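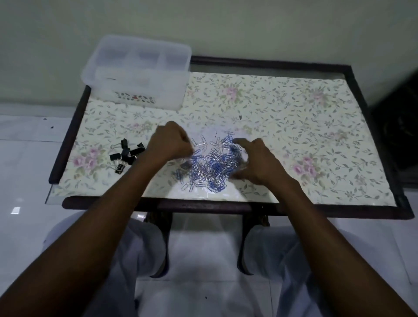
Paper clip

A paper clip is a small fastener, most often a single piece of steel wire bent into loops, that holds sheets together by springiness and friction alone. No hole, no glue -- and it comes off again without a mark! Plain clips have a bright silver finish, while coated ones wear a thin skin of colored plastic that grips a little better and is handy for color coding.

Loose clips love to tangle, and sorting a heap by hand is a wonderfully soothing desk chore. Many people separate plain from coated clips and give each kind its own compartment in a lidded box.

Thicker stacks call for the binder clip, a folded strip of spring steel with two wire handles that can be folded flat against the paper.

See also: Binder clip, Stapler, Desk organizer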